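21st December

Salt dough stars with the kids this morning, off the Jonulton craft page. "Dry in two hours," it says. I have my doubts. Four hours in a low oven and they were still soft in the middle – and the colour went a bit grey. The glitter glue from Watow claims it won't shed. We'll see what the carpet says. Five stars have holes for string, the rest I forgot. Might try paper chains tomorrow, if anyone still cares. 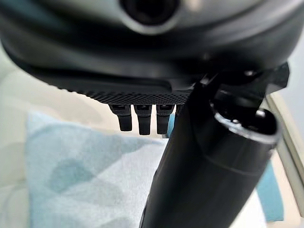 Black tabs under the knurled band, close up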